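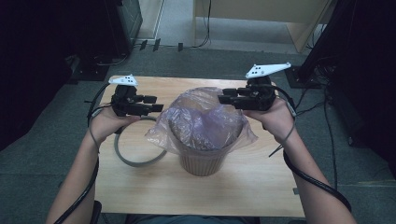 手部示教采集常见问题

适用范围:Gollero 手部外骨骼示教套件(双手版)及 Conarton 录制软件。遥操作部分另见本页第三节。最近修订:2月19日。

一、准备与佩戴

问:手部示教和拖动示教有什么区别?
答:拖动示教是操作者握住机械臂末端,直接带着机械臂走一遍,记录的是关节角。手部示教时机械臂不参与,操作者戴上采集装置用自己的手完成任务,记录手腕位姿、手指关节角和头部视角图像,之后再映射到目标机器人的手上。前者没有映射误差,但双臂任务很难做,一个人拖不动两条臂还要兼顾手指。后者适合双手配合的任务,例如套袋、叠放、拧盖,代价是需要做重定向和可达性检查。

问:左右手装置可以互换吗?
答:不可以。左右手的手指模块走向相反,手背标定板的安装角也不同。接反时软件能够识别设备,但手腕姿态会镜像,录出的数据无法事后修正。

问:拇指要不要戴模块?
答:看配置。标准配置中拇指露在装置下方,由头部相机估计拇指位置。如果任务依赖拇指的精确受力(捏薄片、旋小旋钮),应加装拇指模块并重新标定。两种配置的数据不要混在同一个任务集里。

问:绑带应该多紧?
答:手背壳体推动时不滑移,手指充分张开时指端模块不拉扯,即为合适。腕部绑带过松,握拳时壳体会向指尖方向窜动,表现为腕部轨迹出现与抓握同步的小幅抖动。过紧则操作者十几分钟后开始改变动作习惯,这类偏差在曲线上看不出来。

问:线缆怎么走?
答:沿前臂走,在肘部以上留出余量。录制前做三个动作:双臂前伸到最远、双臂交叉、双手举到胸口。任何一个动作中线缆绷紧,都要重新整理。地面线缆用胶带固定,操作者座椅的活动范围内不留线。

问:能穿长袖吗?
答:能,但袖口必须收到肘部以上。袖口盖住腕部时,头部相机对腕关节的估计会明显变差。手表、手链一律取下。

二、录制

问:每次录制前都要标定吗?
答:重新佩戴一次,标定一次。标定顺序为平掌、握拳、逐指屈伸、掌心相对,每个姿态保持到软件提示音结束。中途只是休息、没有摘下装置的,不必重做,但需执行一次零位检查。零位偏差超出软件给出的绿色区间时,按重新佩戴处理。

问:标定板被遮挡怎么办?
答:短时遮挡由惯性数据补足,不影响使用。长时间遮挡时,软件将该段标为黄色;整条记录中黄色段连续出现三次以上的,建议作废重录。最常见的原因是手掌翻转过度,其次是双手靠得太近、一侧的板被另一侧的前臂挡住。

问:一个任务要录多少条?
答:没有统一数字。我们内部的做法是,物体位置基本固定的单步任务先录 100 条,训练一版看结果,再决定补录方向。涉及软性物体的任务起点为 300 条,塑料袋、布料每次形态都不同,条数少了模型只会记住其中几种褶皱。目前 Sotanby 任务库中最大的一组为 2,000 条,继续增加同类数据时收益已经很小,改换袋子厚度和桶的尺寸更有效。

问:以给垃圾桶套袋为例,任务怎么切分?
答:建议切为四段:展开袋口、套上桶沿、整理垂边、扣上压圈。每段起止以手离开或接触物体为界,不以时间为界。压圈与桶身分离的桶型,压圈的初始位置要写进任务说明,左侧平放和右侧平放视为两种初始条件,分别录制。段与段之间允许停顿,停顿部分在后处理时自动压缩。

问:操作速度有要求吗?
答:比平时慢一些,但要连贯。刻意放慢到一顿一顿的程度,重定向后机器人手会在每个停顿点重新规划,动作反而更差。以正常速度的七成左右为宜,新操作者先看 MacAulay 参考录像中的节奏再开始。

问:失误的记录要不要保留?
答:分情况。袋口滑脱后重新拉上、最终完成的,保留并打“恢复”标签,这类数据对策略的鲁棒性有帮助。物体掉到地上、需要起身去捡的,作废。中途说话、看别处、调整绑带的,作废。不要在后处理中剪掉失误再把前后拼接,拼接处的手部速度不连续,训练时会出问题。

问:头部视角应对准哪里?
答:双手和主要物体同时在画面内即可,不要求居中。操作者低头过深时,手背会占去大部分画面,物体被遮住。座椅高度调到肘部略高于桌面,这个问题多数情况下会消失。

问:背景需要清空吗?
答:不需要。桌面上与任务无关的物品应当移走,桌面以外保持日常状态。背景过于干净的数据,换到另一个房间后成功率下降得更快。禁止出现的是他人面部和带有个人信息的屏幕。

三、遥操作

问:已经有手部示教,为什么还要做遥操作?
答:手部示教没有机器人一侧的力和接触反馈。映射之后,机器人手能否真的捏住薄膜,只有让它去捏才知道。通常做法是以手部示教数据为主,另加少量遥操作数据,用来校正接触阶段。两者比例由任务决定,接触越关键,遥操作占比越高。

问:遥操作时可以使用同一副手部装置吗?
答:可以,但需在 Conarton 中切换到主从模式,并重新设置工作空间缩放。录制模式下的缩放系数固定为 1,直接用于主从控制时,小型机械臂很快会到达限位。切换模式前机器人必须处于急停状态。

问:延迟到多少就不能录了?
答:以操作者能否自然完成接触动作为准。软件会在每条记录中写入端到端延迟曲线,出现明显尖峰的记录由审核人员逐条判断。无线连接只用于演示,正式录制一律走有线。

问:机器人动作和我的手不一致,先查什么?
答:按以下次序查。第一,左右手是否接反。第二,零位检查是否通过。第三,目标机器人的手指数量和关节配置是否选对。第四,腕部是否已到奇异位形附近。前三项占支持工单的绝大多数。

问:遥操作时谁可以进入机器人工作区?
答:主从模式激活期间,任何人不得进入。需要重新摆放物体时,先急停,再摆放,操作者双手离开感应区后再恢复。恢复瞬间机器人不会跳到当前手位,需要操作者将手移动到提示的对齐姿态后才重新跟随。

四、数据与审核

问:录完的数据多久能用?
答:上传后先做自动检查,包括时间同步、丢帧、标定有效性和遮挡比例,然后进入人工审核。自动检查未通过的记录不进入人工队列,操作者可在当天的清单中看到原因代码。

问:原因代码 18 是什么意思?
答:手部数据与头部图像的时间戳漂移超限。多见于录制中途采集主机进入节能状态。关闭主机的节能选项,重启采集服务后重录。已产生的记录如漂移为线性,可申请离线校正;非线性的不予校正。

问:谁负责审核?
答:录制类问题由 Nadja Ammann 的小组处理,重定向和主从控制类问题转给 Ginette Cloutier。提交时请附任务编号、记录编号和原因代码,不要只发截图。

问:不同操作者的数据可以合并吗?
答:可以,而且应当合并。单一操作者的数据会带有个人习惯,例如总是从左侧先套袋口。合并前每位操作者须有各自的手部尺寸档案,包括掌宽、各指节长度和腕围。没有尺寸档案的记录,重定向时按默认手型处理,指尖误差较大。

问:左利手操作者需要单独处理吗?
答:不需要换装置,也不需要镜像数据。在档案中注明惯用手即可。需要注意的是任务说明中凡写明“左手扶、右手套”的,须改为“一手扶、一手套”,否则操作者会按不习惯的方式去做,动作迟疑。

问:去年 11 月以前的旧格式记录还能导入吗?
答:能导入,但旧格式不含指端模块的温度补偿字段,手指关节角会有缓慢漂移。可以用于预训练,不建议用于最后的微调。导入工具在 Conarton 的“维护”菜单下,一次只处理一个任务集,转换完成前不要关闭窗口。

问:装置怎么清洁?
答:壳体用微湿的无绒布擦拭,绑带拆下手洗、阴干。酒精不得接触标定板表面,板面发白后识别率会下降,只能更换。线缆接头每周检查一次,有松动的停用并登记。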